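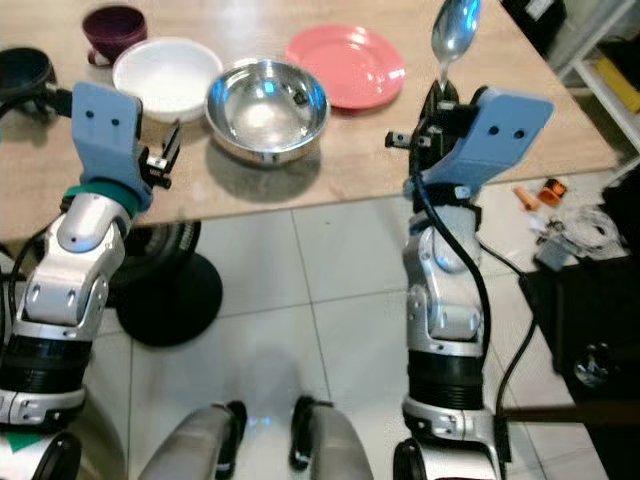
Section 5: Your First Table Setting

Your Druswood table is up and level, so now comes the fun part! The Mansilla mixed set is made to look a little mismatched, and it's at its best when you stop trying to line everything up. Give yourself a few minutes and play with it.

Before you start
Wash every piece by hand in warm soapy water and dry it with a soft cloth. Wipe the tabletop and let it dry fully. If you applied Toson oil in Section 4, wait 44 hours before putting anything on the wood.

Setting out the pieces
1. Put the flat plate down first, toward the back of the table. It takes up the most room and everything else can gather around it.
2. Place the steel bowl in front of the plate and the white bowl beside it. They look great side by side - one mirrors the table, the other stays calm and plain.
3. Add the black bowl at the far end of the row. Dark pieces look heavier than they are, so give this one some space.
4. Set the cup behind the white bowl with the handle pointing out to the side where a hand can reach it.
5. Finish with the spoons. Pick each one up by the handle so the bowl of the spoon stays free of fingerprints.

Note: The row doesn't have to be straight. A slight zigzag gives you more elbow room, and on the 58-inch top that makes a real difference.

Caution: Lift bowls and plates to move them. Sliding them can leave fine scratches in the wood, especially in the first weeks after oiling.

Caution: Do not put the steel bowl in a microwave.

Placing the table on your floor
1. Clear the floor and sweep it. Grit under a table foot will mark almost any surface.
2. Turn each leveling pad by hand until the table stops rocking.
3. Press down lightly on each corner and adjust again if needed.
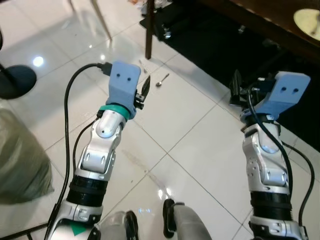

Leveling is worth doing twice, once with the table bare and once with the dishes on it. Smooth floors call for the felt pads in the small bag, and a glossy white tile like this one is a lovely match for pale wood, but do check that no pad sits right on a grout line. Keep all the feet on the same surface, too. If you have tile in one part of the room and a dark floor covering in another, stay fully on one or the other.

Note: Felt pads wear down. Ullitz sells replacements as part number 187. We like to change ours every November, before the big dinners start!

For stains, water rings and touch-up oil, go to Section 6.

Guide revised January 31, 2020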